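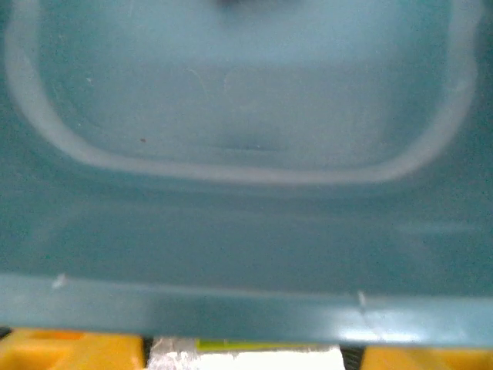

Chapter 7
Rigid Plastic Containers in Storage and Packing

7.1 Scope of the chapter

Chapter 6 dealt with cartons and other folding containers, which are bought flat, used a small number of times and recycled. The present chapter deals with rigid plastic containers intended for repeated use in the household, the stockroom and the removals trade. It covers wall form, surface finish, inspection and cleaning. Lids and closures are left to Chapter 8, and stacking loads are treated only so far as they affect the choice of wall.

The reader should be able, at the end of the chapter, to identify the main features of a moulded wall, to state what each contributes to stiffness, and to grade a used container for return to service. Familiarity with the terms set out in Chapter 2 is assumed.

7.2 The moulded wall

A flat sheet of plastic bends easily under a load applied to its face. A container with plain flat sides will therefore bulge when filled with loose goods, and the bulge grows over time even if the load does not change. This slow movement is called creep. It can be reduced by using more material, at the cost of weight and price, or by giving the wall a shape.

The commonest shape is the recessed panel. An area of the wall is set back from the surrounding face and joined to it by a short step. The step acts as a small beam running round the panel. Corners are rounded, partly to help the part leave the mould and partly to avoid the concentration of stress found at a sharp internal corner.

A raised border may be added at the edge of the panel. The border stands proud of the face and takes most of the rubbing when containers are slid past one another on a shelf or in a van. On a coloured container it often looks paler than the wall on either side. Paleness by itself is not a defect. It should be distinguished from stress whitening, which is local, follows a bend or a blow, and can usually be felt with a fingernail.

7.3 Finish and translucency

Finishes are classed in this book as clear, frosted or opaque. A frosted finish scatters light, so that contents touching the wall show as soft shapes and contents further back do not show at all. It hides light scratching better than a clear finish does. For stores where the contents must be known without lifting the lid, a frosted wall is no substitute for a label.

Apparent colour varies with the light and with what lies behind the wall. A translucent blue-green container may look almost white where light falls directly on it and much deeper lower down. Colour coding schemes should therefore be checked under the lamps of the store in which they will be used.

7.4 Surface marks

Marks on a used wall fall into 2 groups. Loose marks, such as specks of dirt, come away with a damp cloth. Fixed marks, such as fine scratches, remain after washing. Fine scratches on the face of a panel have little effect on strength and are recorded only where the container is to hold food. A scratch which crosses the step or the border should be examined for cracking.

A small dark patch seen in a translucent wall may be a shadow, a moulded feature or an object inside. The container should be emptied and turned before the patch is entered on the record.

7.5 Worked case: the Flullside store

The case used in the remainder of the chapter is a household goods store at Flullside, holding 3825 containers of two patterns, the Climard and the Trolluvari. Almost 600 were withdrawn at the March inspection.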